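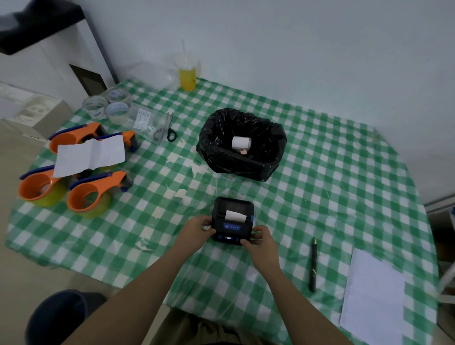

Chapter 7
The Printer in the Packing Cell

In this chapter
Where the label printer sits in the work of the cell
Taking the printer out of service
Loading paper and checking the feed
Cleaning the print head and the roller
Putting the printer back and proving it
Keeping the printer log

Before you start
You should have read Chapter 4 (Stopping the Cell Safely) and done the practice tasks at the end of it. You don't need to have finished Chapter 6, although the part on sensors will make the section on paper gaps a good deal easier to follow.

7.1 A small machine with a big say

When people come to look at a packing cell for the first time, they look at the arm. I did the same, and I expect you will too, and there's no harm in it. The arm is the part that moves, it's the part that cost the most, and it's usually painted a cheerful color. But if you stay beside a cell for a whole shift and write down each reason it stops, you will find your notes filling up with much smaller things: a box that came through with a flap up, a roll of tape that ran out, a label that never arrived.

This chapter is about the last of those. The cell we have been following through this book, the one in the Truvmont returns building, takes small goods from a tray, puts them in a carton, closes the carton with tape and sends it down a short conveyor. Somewhere in the middle of all that a label has to be printed, and the arm has to pick the label up and press it on the carton. If there's no label, the arm waits. It will wait very patiently, with its little vacuum cup held out over the peel plate, until somebody comes along and does something about it.

The Truvmont cell uses a portable thermal printer held in a bracket, which surprises some students. Bigger lines have a proper print-and-apply unit bolted to the frame, and those are covered in Chapter 9. The portable kind has real advantages in a small cell, though. It can be lifted out by one person, carried to a bench, opened up, cleaned and brought back, all while a spare one does its job. You can hold it in your hands and turn it to the light. For someone learning maintenance there is hardly a better machine to begin on, and I would much sooner see you make your first mistakes with a label printer than with a servo drive.

Over the last log period the Truvmont cell stopped 854 times for reasons of every kind. A good many of those stops were over in a moment and needed only a press of the reset button. The printer ones tended to last longer, mostly since the person nearest the cell had never been shown how to open the cover. We'll come back to this log in the exercises.

7.2 How a thermal printer makes a mark

There is no ink in it. New students sometimes go hunting for the cartridge, so it's as well to say so early. The paper has a coating on one side that darkens when it is heated, and inside the printer is a narrow strip of tiny heating points called the print head. A rubber roller presses the paper against the head and turns, the points heat up and cool down very quickly as the paper goes by, and the text and bars appear line by line.

From that short account you can work out most of the faults for yourself. If the paper is in the wrong way around, the coated side never touches the head and the label comes out blank. If a bit of glue or dust is sitting on the head, the heat can't get through at that place, and you'll see a thin white line running down every label in the direction of travel. If the roller is dirty or worn, it slips, and the print looks squashed. If the head is too cool, everything is gray. If it's too hot, the narrow bars in a barcode spread into each other and the scanner further down the conveyor turns the carton away, even though to your eye the label looks nice and dark and perfectly good.

That last one catches almost everybody. A dark label and a readable label are different things, and it's the scanner you have to please.

Key terms
Print head: the strip of heating points that darkens the paper.
Platen roller: the rubber roller that holds the paper against the head and moves it along.
Media sensor: the sensor that finds the gap or black mark between one label and the next.
Peel plate: the edge where the backing paper turns sharply back and the label comes free.
Darkness setting: how much heat the head gives, set in the printer menu or from the cell controller.

7.3 Taking the printer out of service

You already know how to stop the cell and lock it out, and everything in Chapter 4 applies, even for a job that looks this small. The bracket is inside the guard, and your hands have no business inside the guard while the arm has power.

Once the cell is locked out, work in this order.

1. On the cell controller, set the printer station to Service. The controller will hold the job queue and won't throw away labels that haven't been printed.
2. Switch the printer off at its own button and wait for the display to go dark.
3. Unplug the data cable first and then the charging lead. Pull on the plugs and leave the cables alone.
4. Press the bracket latch and lift the printer straight up. If it doesn't want to come, check that the paper isn't still threaded over the peel plate.
5. Take it to a bench with good light.

A word about the bench. Please don't try to do this work on top of a carton or balanced on the conveyor rail. You want a flat place, a cloth or mat that small parts won't roll off, and something to put the waste in. Anything will do for that – an open bag with the top turned down is fine – so long as it's close enough that you'll use it. Bits of torn label and tape have a wonderful talent for finding their way back into a machine, and a scrap stuck to your sleeve today can be wrapped around a platen roller by the end of the week. Keep the tape dispensers for the cell well to one side while a cover is open.

7.4 Loading paper and checking the feed

Open the cover and take out whatever is left of the old roll. Look at the space it came from before you fill it again. Paper dust gathers in the corners, and this is the easiest time to brush it out.

Drop the new roll in with the coated side facing the print head. If you aren't sure which side is coated, lay the end of the paper on something hard and draw a fingernail firmly across it. The coated side will show a gray mark. Do this every time you open a new batch, even if the box looks exactly the same as the last one. The stores at Katona once had two kinds of roll on one shelf, wound in opposite directions, and the trouble that followed used up most of a January.

Pull out enough paper to reach past the slot, close the cover until it clicks on both sides, and switch on. Then hold the printer in both hands, keep your fingers clear of the slot, and press the feed button. The paper should come out straight and stop by itself. If it runs to one side, the roll isn't seated, or the guides have been left at the width of the old roll. If it keeps on feeding and doesn't stop at all, the media sensor hasn't found a gap. Open up, clean the sensor window with a dry swab, and run the calibration from the menu.

Read the display while you're there. The screens on these printers are very small, and it's tempting to look only for a color or a symbol, but the words usually tell you plainly what the printer thinks is wrong.

Note for technicians using plain continuous paper: a continuous roll has no gaps, so the sensor must be set to Continuous in the menu before the test. Remember to set it back. The Gasirholm training cell has a sticker inside its cover with this reminder, and the sticker has been replaced more often than the printer.

7.5 Cleaning the print head and the roller

Let the head cool first. A printer that has just come off a busy cell can be uncomfortable to touch, and alcohol on a hot head does it no good either.

Use a lint-free swab with a little isopropyl alcohol. Wipe along the head from one end to the other, turning the swab as you go, and take a new swab when the first one is dirty. For the roller, wipe across its width, turn it a little with your thumb, and wipe again until you have been all the way around. Let everything dry with the cover open.

Never use a blade on the head, however stubborn the glue is. Scissors and knives are for packaging. A scratch on the head shows up as a white line that no cleaning will cure, and the whole head then has to be replaced.

How often should you clean? The service plan for the Truvmont cell says every 3,000 labels, or at every third roll change, whichever comes first. When the plan was checked against the counter, the cleaning before last had been done at 2,466, well inside the limit, and the head was already showing a film of glue. The plan was left as it was, but a line was added asking the technician to look at the head at every roll change. I think that was a sensible way to settle it. A plan tells you the latest time to do a job, and your eyes may tell you to do it sooner.

7.6 Putting it back

Refit the printer in the reverse order: bracket, charging lead, data cable, power. Thread the paper over the peel plate before you close the guard. Then remove your lock, reset the cell as in Chapter 4, and leave the station in Service while you print three test labels from the controller.

Scan each one with the handheld reader. Peel the last one yourself and feel whether it comes away cleanly, as a label that clings to your fingers at the edge will cling to the vacuum cup as well. If all of them read, set the station to Auto and stay with the cell for the first few cartons.

7.7 The printer log

Every Novby workbook comes with a blank log page for this chapter, and you'll find yours at the back. Write your entry at the bench, while the details are fresh. A good entry can be quite short, like this one:

4/21/26. Packing cell, printer station. White line left side of label. Roll changed, head and roller cleaned, sensor wiped. Test labels read OK. Darkness not changed. Spare printer back on charge.

Notice that the writer tells us what was left alone as well as what was done. The next technician to see a faint label will know straight away that the darkness setting wasn't touched, and can start looking somewhere else.

Try it yourself
Before going on to 7.8, take the practice printer out of its bracket, load a roll with the wrong side up on purpose, and feed out a test label. Put the roll in correctly and print again. Keep both labels and tape them into your workbook next to your log entry, with a sentence under each about what the head was doing.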